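Drawers first, dishes later: Duston group puts chore robots to the test

Can a robot put your kitchen in order yet? A small group in Duston has spent the spring trying to get a straight answer, and the first results are out this month. They are a mixed bag, and they are also a lot of fun to read.

The project is called Hakik. It is run by Zekent, a software shop that until recently made stock-tracking tools for hardware stores, together with the Wieczorek workshop across town. The plan is simple. Take the dull little jobs that fill a day at home or behind a counter, such as opening a drawer, picking something up off a table or putting it away, and have a simulated robot arm try them again and again until the weak spots show. All of the work so far has been done on screen. Real hardware comes later.

The group logged 1468 attempts before writing anything up. Every attempt was scored by the same plain rule: the job is finished or it isn't. Half-open drawers got no credit, and neither did an object that was picked up and then dropped on the way.

Reaching jobs come first in the write-up, and they show how much a person does without thinking. We glance over, we know where the cup is, we grab it. A robot has to work out where the thing is and how wide to open its fingers, sometimes with hardly any of the object in view. 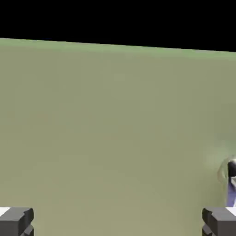 Open gripper over the green tabletop, with part of an object at the right edge. Simulation: Hakik project

Small shifts in where an object stood caused more trouble than anyone expected. A program that did well with an item near the middle of the table could fall apart when the same item was moved a hand's width to one side. The team now changes the starting position every time, and says the scores dropped at first and then climbed back higher than before - which made for a very happy week at Zekent.

Drawers turned out to be the favorite test. They sound easy, but the arm has to get to the handle, get a grip on it and then pull in a straight line. Pull at a slant and the fingers slide off. A second drawer close by adds another way to go wrong, and the early versions quite often went for the wrong one.

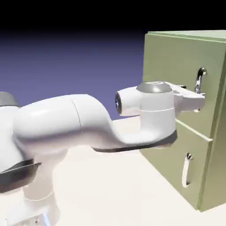 Are robots ready to do the chores in an ordinary home?
Single jobs in a tidy setting are getting close, but a whole evening's worth of chores in a lived-in house is still well out of reach.

That matches what the write-up says about longer jobs. When 3 steps were strung together, say open, place and close, one weak step was enough to spoil the lot. The best program handled most of the single steps nicely and then stumbled on the full set. Speed is another sore point. Some 20 seconds for a drawer is fine in a test, but a shop clerk with a line at the counter would have given up and done it by hand.

Still, there is plenty to be excited about! A year ago the group's own programs could barely find a handle. Now they can recover from a poor first grip, back off a little and try again, and that came from practice and not from anybody writing a special rule for it.

Next up are five new tasks, among them stacking bowls and sorting small parts into bins, the second one picked with hardware store back rooms in mind. The Wieczorek workshop is also building a full-size set of drawers so that the best program can be tried on a real arm. Zekent plans to post the full score sheets, failures included, once the new tasks have been run.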